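The draining rack has kept its place in British kitchens long after the dishwasher was expected to remove it. At the Huerta homeware study in Margate, 80 households were asked in June how they dried their plates, and 70 kept a rack in daily use. 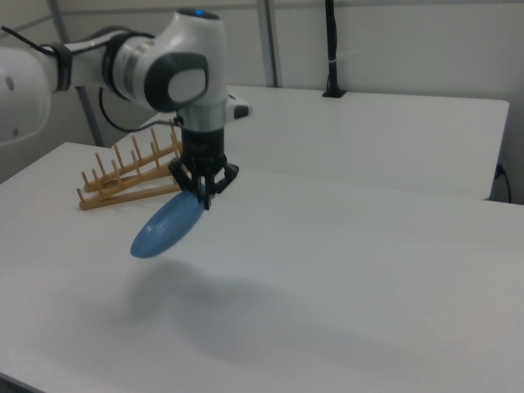

Wood remains the favoured material. Upright pegs hold each plate by its lower edge and let the air reach both faces, which a flat cloth cannot do. The study advises that a plate be lowered by its rim — never dropped between the pegs — and that a wooden rack be wiped and stood on end once a week.
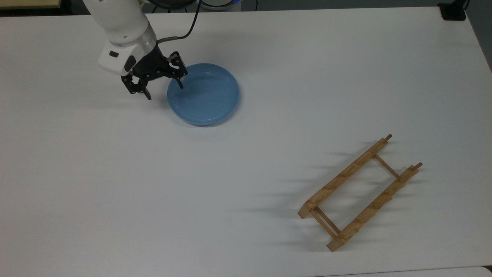

Words: Hermenegildo Bañuelos
Homes and Interiors | January 15, 2026

Shallow plates with a raised rim, in plain colours such as pale blue, were those most often left to dry overnight. Households with little worktop space preferred a rack that could be put away after the evening meal. The full findings are held at the Pinness reading room and may be consulted on request.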